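Ciné-atelier de Gredton
Compte rendu de la réunion du 4 avril 2019

Bon, c'est encore moi qui tiens le stylo, alors comme d'habitude je raconte dans l'ordre où ça s'est dit, avec mes commentaires entre parenthèses. Si j'ai déformé vos propos, écrivez-moi et je corrige avant la prochaine fois.

Présents : sept personnes, dont moi. Deux excusés, tous les deux en montage (bon courage à eux !). On a commencé avec un peu de retard parce qu'on a passé un long moment à parler du film de la veille au lieu d'ouvrir l'ordre du jour. Je plaide coupable, c'est moi qui ai lancé le sujet.

Approbation du compte rendu précédent
Approuvé, avec une rectification : j'avais écrit que la projection en plein air était annulée, elle est seulement reportée. Désolé pour la frayeur, j'ai reçu plusieurs messages.

1. La sélection de Lostska au festival d'Ukville
La grande nouvelle, tout le monde la connaissait déjà en arrivant, mais on a quand même applaudi. Notre court métrage Lostska est retenu dans la section étudiante du festival d'Ukville, en octobre. J'ai relu le courriel à voix haute, on me l'a redemandé, je l'ai relu. Le festival nous réclame trois choses assez vite : une copie de projection propre, des sous-titres anglais et un dossier de presse.

Pour la copie, l'étalonnage de la séquence de la gare est à reprendre. Je continue de penser que la version bleutée était plus belle, mais j'étais seul de cet avis et je m'incline. La monteuse refait un export complet et nous l'envoie à tous pour vérification. Par pitié, regardez-le en entier et sur un vrai écran, pas sur un téléphone dans le bus.

Pour les sous-titres, on a une première traduction qui tient debout, sauf les répliques de la grand-mère, pleines d'expressions que personne n'arrive à rendre. On a essayé ensemble pendant la réunion, c'était très drôle et pas très productif. Il a été décidé de demander une relecture au département d'anglais de la fac. Je m'en occupe.

Pour le dossier de presse, il manque le synopsis court. On en a déjà un, mais il raconte la fin... À réécrire, donc. Les deux coscénaristes se sont désignés tout seuls, merci à eux.

Décision : tout est envoyé au festival en une seule fois, quand les trois pièces sont prêtes. Pas d'envoi au compte-gouttes comme l'an dernier.

2. Le voyage à Ukville
Question délicate : qui y va ? Le festival offre deux accréditations, et l'équipe du film est nettement plus nombreuse que ça. J'ai proposé un tirage au sort, ce qui a été mal reçu. Après discussion (longue, un peu vive, mais on est restés copains), on s'est mis d'accord pour que la réalisatrice parte d'office. La seconde accréditation revient à quelqu'un de l'équipe technique, qui se concerte de son côté et nous donne un nom. Les autres peuvent venir à leurs frais, et je sens qu'on sera un petit groupe dans le train !

L'hébergement chez l'habitant existe apparemment pour les équipes étudiantes. À vérifier auprès du festival, je pose la question dans le même courriel que pour le format de la copie.

3. Le matériel son
Notre enregistreur a rendu l'âme pendant le dernier exercice de prise de son, en plein milieu d'une prise magnifique, évidemment. La réparation n'est pas possible, la boutique nous l'a confirmé. On a trouvé un modèle d'occasion à 149 euros, housse comprise, et l'annonce a l'air sérieuse. Je ne suis pas technicien mais celles et ceux qui le sont ont tous hoché la tête en même temps, ce qui m'a suffi.

L'achat est voté à l'unanimité, sous réserve d'un essai sur place avant de payer. On a aussi reparlé du cahier d'emprunt, que plus grand monde ne remplit. Il est accroché à l'intérieur de l'armoire — oui, la porte de gauche, celle qui coince — et il faut y noter le nom, la date de sortie et la date de retour. Je le répète à chaque réunion et je continuerai.

4. La carte blanche à la salle Bodnár
La salle Bodnár nous laisse une soirée pour projeter les courts de l'année, avec entrée libre. On a très envie de le faire, et la salle est superbe (ceux qui n'ont jamais vu un film de l'atelier sur un écran de cette taille vont avoir un choc, parfois agréable). Le programme doit tenir dans le créneau prévu, débat compris, et c'est là que ça se complique : tout le monde a un film, et tout le monde trouve que le sien ne peut pas être raccourci.

Il a été décidé que chaque équipe propose un seul film. L'ordre de passage sera fixé à la prochaine réunion, après visionnage en commun. Lostska passera en dernier, ça au moins n'a pas fait débat. Pour la présentation, je veux bien prendre le micro, à condition que quelqu'un me fasse signe quand je parle trop. Plusieurs mains se sont levées immédiatement, j'en prends bonne note.

L'affiche reste à faire. On avait pensé reprendre un photogramme de Lostska, mais cela donnerait l'impression d'une soirée consacrée à un seul film. L'idée retenue est une affiche toute simple, avec de la typographie et un fond de couleur. Les propositions sont à envoyer sur la liste, et on vote par courriel.

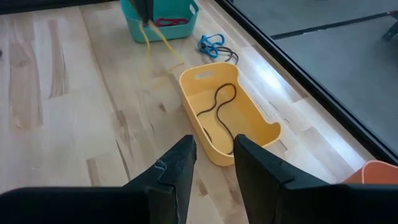
Table en bois clair, au soleil.

5. L'atelier d'écriture
Le prochain exercice portera sur une scène sans dialogue, à rendre par écrit, deux pages au maximum. Certains ont demandé si les voix off comptaient comme du dialogue. On en a parlé beaucoup plus que prévu. Verdict : oui, ça compte, et tant pis pour mon idée de départ qui reposait entièrement là-dessus.

On a aussi évoqué l'envie de faire lire les scénarios par l'atelier théâtre de Gredton. Tout le monde est pour, il reste à leur demander s'ils le sont aussi. Je leur écris.

6. Questions diverses
Les disques durs : merci d'effacer les rushes des exercices une fois le montage rendu, il n'y a plus de place du tout. Les rushes de Lostska, en revanche, on n'y touche pas, à aucun prix, même les prises ratées.

Le trépied au pied bleu est introuvable. Si vous l'avez chez vous, rapportez-le, aucune question ne sera posée.

La clé du local se récupère désormais à l'accueil, contre une carte d'étudiant. Pensez à reprendre votre carte en partant, il y en a déjà une qui attend son propriétaire.

Ce que j'ai à faire d'ici la prochaine fois (je le note ici pour que vous puissiez me le rappeler) : écrire au festival, contacter le département d'anglais, écrire à l'atelier théâtre, confirmer la soirée à la salle Bodnár.

La date de la prochaine réunion sera choisie sur la liste. Répondez au sondage, s'il vous plaît, même pour dire que vous ne pouvez pas venir.

Le secrétaire de séance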